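RFIs answered with "see drawings"

ductbank_dan
Original post, 2024-08-14

Looking for a sanity check from people who live on the contractor side. I'm assistant PM for the mechanical sub on a medical office job, the Winau building, and we have RFI 1232 open on a beam that sits exactly where our main supply duct wants to be. I sent a sketch, two section cuts and a proposed offset. The answer came back after 12 working days and reads, in full, "See drawings."

I have seen the drawings. The drawings are why I wrote.

The GC wants me to close it and send a new one, so the log looks healthy. I think it should stay open until somebody answers it. Who's right?

pourday
Leave it open. Once you close it, the clock starts over and the delay becomes yours. I learned that on a parking deck and I'm still paying for it emotionally.

Alto_Grid
I work on the design side, so feel free to throw things. What did you ask, word for word? Half the RFIs I get say "please advise" under a screenshot of a hallway. If I can't find a question, you get the sheet number and my best wishes.

ductbank_dan
Fair. Word for word: "Duct conflicts with beam at grid C-6. Please advise."

In my defense there was an attachment.

Alto_Grid
There it is.

Try this instead. "Bottom of beam at C-6 is lower than the duct needs. Can we drop the ceiling in the corridor, or do you want the duct split in two and run on either side?" Now I have to pick one, and I can do that between meetings.

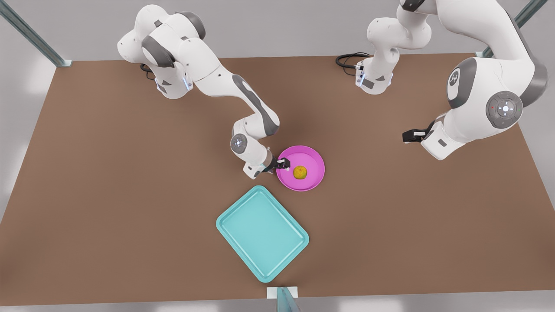
The other thing is who you send it to. A beam question goes to the structural engineer, but a ceiling height belongs to the architect, and if your RFI touches both it will sit on whichever desk is messier. Put both on it and say which part each one owns.

worku_mech
Disagree with the friendly advice here. It isn't the sub's job to design the fix. If I offer two options and the one they choose doesn't work, guess whose option it was. At Worku we state the conflict, give the elevations, and stop typing.

Alto_Grid
And how long do your answers take?

worku_mech
Long. But they're theirs.

pourday
Both of you are describing why my February schedule was a work of fiction.

tape_and_mud
Drywall here. Whatever you people decide, could you decide it before I frame the soffit? On my last one I framed it, tore it out, framed it lower, and then the duct moved to the other side of the corridor. Very nice soffit. There's nothing in it.

ductbank_dan
Update on the log thing. We track these in Tramero and it turns any RFI red once it's six days late, which I suspect explains the GC's sudden interest in closing mine. I asked for a revised response on the same number, and the super said the software doesn't do that.

worku_mech
It does. There's a reopen button. It's under the menu with the three dots, where they keep everything useful.

ductbank_dan
Found it. Reopened with elevations, the two options, and a line saying the options are for discussion only and the design stays with the design team. That should annoy everybody equally.

worku_mech
I can live with that line.

Alto_Grid
I'd still answer it faster than the first one. Copy the structural engineer.

tape_and_mud
Copy the drywall guy.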